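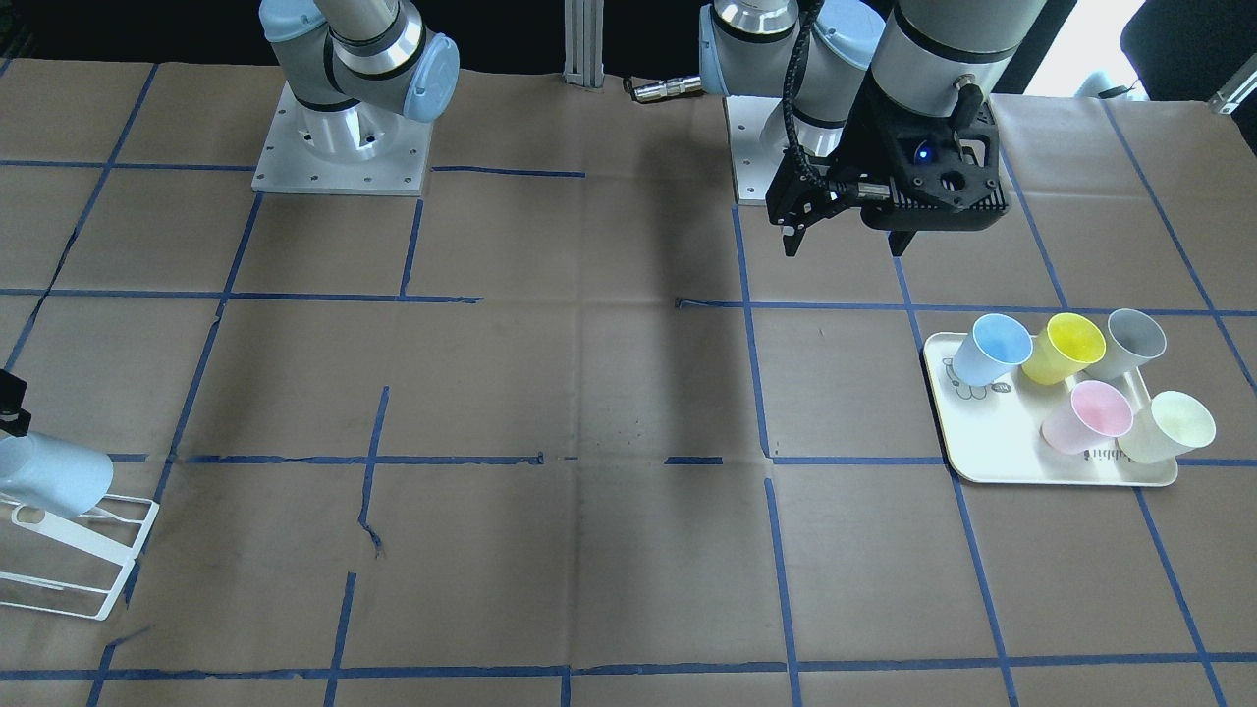 Welcome back to the Galtden gallery, and thank you for stopping by! This page is all about our sorting table, which has become the thing people ask after more than anything else we do (more than the tea, even). The idea is as plain as can be - you cover a table, you lay out squares with painter's tape, and every square becomes a place to put something down. We started doing it when a big box of mixed crockery came to us and we had no idea where to begin, and I have been fond of a taped table ever since.

A word on tape, as I get so many letters about it. The blue kind is my favorite, and I press it down with the side of my thumb and don't fuss much over getting it straight. It does get ragged with use, and a strip will tear or let go at one end, and you can either patch it or carry on as you are. I mostly carry on! The squares still do their job, and a wobbly line never hurt a saucer.

A cup and a small white dish by the blue lines. I like to keep the little pieces over to one side, so there is plenty of open table left for whatever comes next. 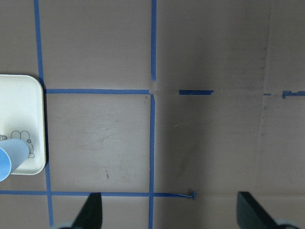
Suleiman Onuoha wrote in to say that he tried the same thing on his dining table before a move, with squares a good deal bigger than ours, and found that dinner plates need far more room than you would ever think. He also lifts his tape slowly and at a low angle, and says it comes away in one long piece if you are patient with it. I am going to try that on Monday, when we lay fresh lines for the next batch of cups.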